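Robots and Good Practice, Unit 5: Writing rules for a simulated bench
Flulomham, October 2020

Last time we did guarding and stop categories on real arms. Today we move into simulation, and I love this bit! You can run 2000 trials over lunch and nothing gets bent. But a simulator forgives sloppy habits, so we write our rules down first and hold ourselves to them.

House rules for the Melis exercises

Fix the start state. Save the seed, the object list and every pose before the arm moves. If a partner can't rebuild your scene from your notes, the run doesn't count.

Keep speed and force limits as you would on a real arm. Yes, even with no people in the room.

Look at the scene as well as the score. Of the 292 runs handed in last February, almost half had been marked from the log alone, and some lovely oddities went unread (a great pity, they're the best part).

Report anything floating, overlapping or passing through something else. Write down what you see first, then guess at the cause on a separate line.

Never delete a bad run. Tag it and keep it.

Try it now, in pairs, on the still from the Clelten set. Which rule would you reach for first? I'd start with what is in the air.
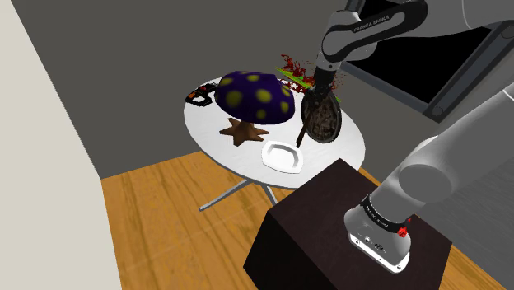
Fig. 2. Simulated Franka Emika arm holding a dark, pan-like object over a round table, with red fragments near the gripper.

Bring your written notes to the next session, when we compare them with the Emer checklist.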